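Slide 4 - Where the voltage goes
Start with the supply, then the run, then the load. Chang used two conductors of equal gauge, so the drop counts twice: once out, once back. Read the formula aloud and move on. Kvido Hubáček covers AC reactance after the break, so take no questions on it.

Pause before changing the slide. The Bostero figures come next and need the handout.

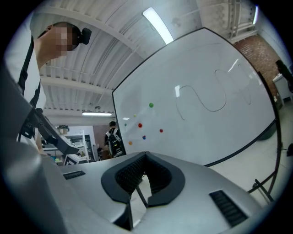

Slide 5 - Conductor length
Length is the term most people get wrong. Bostero specified a 5 m run. The installed run was 15 m, and the drop tripled with it. Resistance per meter did not change. Point to the second row of the table.

If asked about connectors: contact resistance is on slide 8. Cellumley measured it separately, at 2 amps, and those values are not in this table.

Cable left slack on a work surface still counts at full length. Measure along the conductor - the straight line between the ends is no use here.

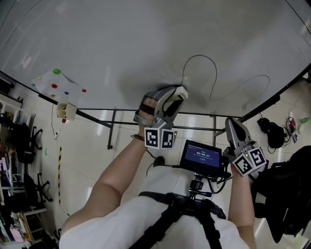 Fundley Technical Notes, No. 101

Slide 6 - Temperature correction
Copper only. Resistance rises with temperature, and the handout values are for 20 °C. Apply the correction before comparing with the May readings. Gerardo Serra has the worksheet.

Skip the derivation if running late. Go to slide 7 - fuse sizing.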